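Moved into the new apartment in October 2020 and I'm finally ready to talk about the kitchen, which I have now been arranging for longer than I dated my first husband. A thread.

---

The old place had one drawer. Everything went in the drawer. If you wanted a whisk you reached in and accepted the consequences.

---

The new place has 8 drawers and I have lost the whisk.

---

My sister-in-law, Neusa Godoy, came over to "help me set up zones." For those who haven't been zoned: you stand in the middle of the floor while someone asks where you do your chopping. I said near the knife. She wrote this down.

---

Zones, per Neusa: prep, cooking, baking, coffee, and something she called "landing," where you put things down. I've been landing on every flat surface since 1994 and didn't know it was a discipline.

---

Coffee zone went by the window. Then by the sink. Then by the window again, but on the other side of the window. I drink tea.

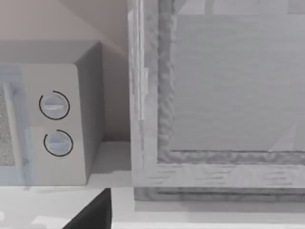

Then we got to counter space, where I discovered I have views. My view is that anything used less than once a week should live in a cabinet. Neusa's view is that I would never use anything again if it lived in a cabinet. She has met me.

---

We settled it by keeping a log. For one month I wrote down each thing I took out and used. I'm aware of how that sounds. It was a long month and there wasn't much on.

---

Results: kettle, 152 times. Rice cooker, 4. Waffle iron, zero, though I did move it out of the way a lot and Neusa wouldn't let me count that.

---

The spiralizer did not appear in the log. It has been in every kitchen I've had since it was given to me, like a small haunted relative.

---

Meanwhile Ruairi MacBrayne downstairs heard us dragging a shelf around and came up with opinions about shelf height. He's six foot four. All his opinions put the flour on the moon.

---

I did take his advice on lazy Susans. I bought a Lekside for the corner cabinet. You spin it and the soy sauce leaves at speed. I've learned to spin it like I'm defusing something.

---

Then the labels. I was against the labels. I said I'm a grown woman, I know what lentils look like. Neusa said fine, what's in this jar. Reader, it was not lentils.

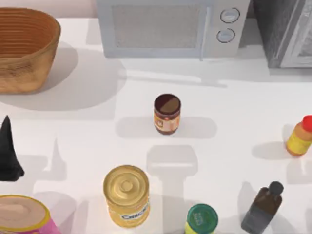 Counter, mesh-door microwave at the back.

---

So now there are labels. She did them in capitals so the whole pantry is shouting at me. RICE. OTHER RICE. I open the door in the morning and it's like being heckled by a barn.

---

Somebody in my replies is going to ask about spices, so: alphabetical lasted nine days. Now they're sorted by how often I reach for them, meaning cumin is in front and everything else is behind cumin.

---

I own three jars of cream of tartar. I can't tell you how. I've never bought one on purpose.

---

The pot lids. I have nothing good to report about the pot lids. Anselmo Pacheco from my old job swears by a tension rod inside the cabinet door. I put one up and it held beautifully until 2 a.m.

---

After that I priced a professional. A woman two towns over does kitchens for $700 a day, and her site has a photo of a drawer with a single spoon in it. I looked at that drawer for a long time. I wanted to know where she keeps the takeout menus and the dead batteries.

---

Where I keep them: in the drawer. There's a drawer again. It just sort of formed, like a pond.

---

Neusa calls it "the miscellaneous zone," with a face. I call it the only drawer I can find anything in.

---

A few of you have been DMing the same thing, so I'll do it once out here. 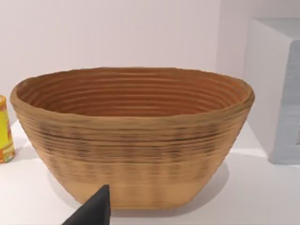

What's the one change that made the most difference?

Moving the plates next to the dishwasher. I used to walk them across the kitchen to a cabinet that looked nice, and now I stand in one spot and put them all away without moving my feet. It took about ten minutes to switch and it cost nothing.

---

Second place goes to getting rid of duplicates. I had five can openers, two of them decorative as far as I could tell. I gave the extras to Ruairi, who also had five can openers. We're a wealthy building.

---

Last place goes to the over-the-sink rack. It dripped on my socks. It's in the hall closet now with the waffle iron, and I assume they talk.

---

Neusa is coming back in June to "revisit the zones." I've asked what happens if a zone fails its review and she hasn't answered.

---

Update: found the whisk. It was in landing.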